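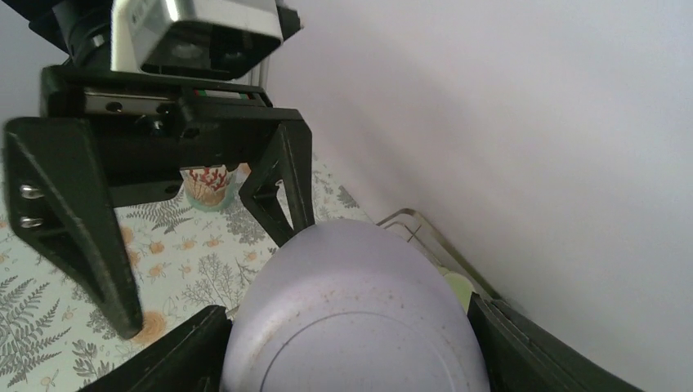 Nuridel Household Studies
Home Courses Handouts Staff Contact
Search this site Enter keywords Go

Table Care and Service, Handout 4
Clearing and checking a laid table
Instructor: Zübeyde Tuncer

Read this before the September practical. It covers bowls, cups and the cloth. Glassware and flatware are in the next handout.

Bowls
Pick up one bowl at a time and tip it so you can see the underside. The foot ring is the part most people miss. Crumbs and specks collect around it, and on a matte glaze they cling more than they do on a shiny one. A bowl can look clean from above and still leave a mark on the next bowl in the stack.

Small brown specks on a white bowl may be food, dust or flaws in the glaze. Wipe first with a damp cloth, then run a fingertip over the spot. If it stays and feels smooth, it is probably in the glaze – leave it alone. Do not scrape with a knife.

Paper cups
Printed paper cups go on the table last and come off first. Empty them at the sink before they go in the trash. Keep them away from the edge and away from the path of your sleeve when you reach for a bowl.

The cloth
Patterned cloths hide stains. On a fern or flower print, a drop of sauce can pass for part of the design, especially next to orange and yellow. Look across the cloth from the side, then from above. Shake it outdoors, treat any spots and wash it the same day – 12 hours is the limit for tea or fruit juice.

For the practical
Bring two clean cloths and an apron. Students in the Pesville group should use the side entrance. Write down each mark you find and what removed it.

Contact the office | Copyright Nuridel Household Studies | Back to top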